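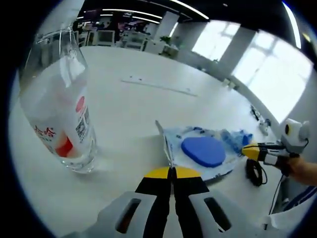

Travero plans to buy more hand-held grippers

April 2022

PLULVILLE — Travero, which records everyday hand tasks for the training of robots, has decided to spend this year's equipment budget on hand-held grippers and to postpone the purchase of a second robot arm until October at the earliest.

The company wrote in a notice to its customers that the arm it already has stands still for a large part of the week. The recordings are made by people at a table, with a gripper in each hand, and the number of sets is what limits the work. One set consists of 2 grippers with their cables, and every person who records needs a complete set.

Under the new plan, Travero will order 66 grippers from the supplier Correia. Delivery will be made in three parts, so that each part can be checked before the next one is paid. The price was not published. The notice says only that the money reserved for the arm will cover the whole order, including spare fingers and cables for the first year.

Spare parts were a weak point in the last budget. Fingers wear out faster than was planned, and a gripper which waits for a new finger can't be used by anyone. From now on they will have their own line in the budget.

Travero also asked for an offer from Nundov, whose model is lighter, but the delivery time was too long. The company says it may ask again in the autumn.

A smaller sum is set aside for tables, lamps and the objects that are handled in the tasks. Travero expects to make more than 300 hours of recordings with the new equipment before the decision on the arm is taken up again. Customers with orders already placed will keep their dates.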